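## 2. Before you buy: planning and budgeting for a two-arm folding bench

*Last touched June 8, 2023. Skip ahead to section 3 if your arms are already sitting in the workshop.*

I wrote this part of the guide after our second bench at Drinstead, when I finally had a decent list of what we'd forgotten the first time (it was a long list!). I'm not going to tell you which arms to get. I'm going to tell you the order I'd spend the money in, because I did it backwards and Heather Hepburn, who signs off our orders, still brings it up.

### 2.1 Work out the job first

1. Write down the largest item the bench has to handle. For us it's an adult T-shirt, sleeves out. If you're thinking of towels or bedsheets, your table gets bigger and so does everything else.
2. Lay that item flat on any old table and mark its outline with tape. Then turn it on the diagonal and mark it again, and plan your reach to the outside of both outlines. Shirts almost never end up square to the table once two grippers have hold of them.
3. Decide how the items arrive. A neat stack is cheap to deal with, a tub of crumpled shirts is a much bigger project and I'd leave it for year two.
4. Put a number on how many you want done in a day. Ours was 200, which was silly for a first bench, and we dropped it to 49 before we ordered anything.

> **Note:** Do step 4 with whoever is paying. It's a much nicer conversation before the quote than after it.

### 2.2 Arms and grippers

1. Get quotes for the arms and the grippers as separate lines. Our first quote from Zimcombe had them rolled together and I couldn't compare it with anything.
2. Ask what the fingertips cost on their own and order spare sets at the same time. For fabric you'll go through a few styles of tip before you settle on one you like.
3. Ask for the gripper's full width with motors and brackets fitted. The catalogue drawing often leaves the motors off, and those are the bits that bump into each other when both arms are working on the same shirt.
4. Add a line for cable management. Sleeves, clips, ties, strain relief, the lot. It's dull, it's not very dear, and it was missing from every quote I got.

**Caution:** Leave enough slack in the gripper cables for the wrist to turn all the way, but keep the loops up off the fabric where you can. A cable dragging across a shirt can pull it out of shape, and a snagged connector will cost you an afternoon.
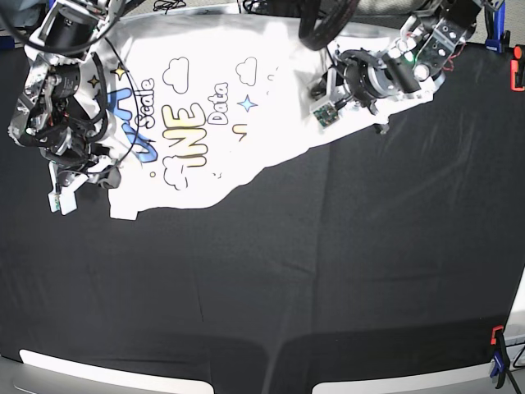
If you're weighing up one arm against two, I'd go for two and trim the budget somewhere else. One arm can drag a shirt about and drop it in half over itself, sure, but as soon as you want to pull a hem straight you need something holding the other end. Aksel Frandsen spent most of August trying to talk me out of this with a weighted bar and one arm, and then he asked for the second arm himself.

### 2.3 The table and its covering

1. Budget for a table that doesn't wobble. Bolt the arms to it or beside it, whichever your supplier recommends, and get the answer in writing.
2. Choose a plain, dark cloth if most of your items are light. Ours is black and I'm very happy with it. Buy two, so one can be in the wash.
3. Buy more clamps than you think you need, and don't fuss over matching colours.
4. Pull the cloth firm before you clamp it, and re-check it each morning. Small wrinkles haven't bothered us. A loose corner has.

**Caution:** Clamp handles stick out. Check each one against the lowest position of both arms before you run anything at full speed.

### 2.4 Practice items

You'll want a set of shirts that belong to the bench and don't wander off home with people. Seven is a good start. Mix them up: plain ones, some with big bright prints, one old and soft, one stiff and new. Dagný Ragnarsson does our software and she's very keen on the printed ones, as a sideways print tells her at a glance which way the shirt has ended up.

### 2.5 Before you sign

- Delivery and unpacking (ours came to the kerb, and only the kerb)
- Spare motors for the grippers, with lead times
- Someone's hours for set-up, written in as a real cost
- An emergency stop within reach of every place a person might stand
- Training for at least two people

Send the finished list to Baldur Kárason before you order and he'll check it against what's already in the store room. We own a surprising number of clamps.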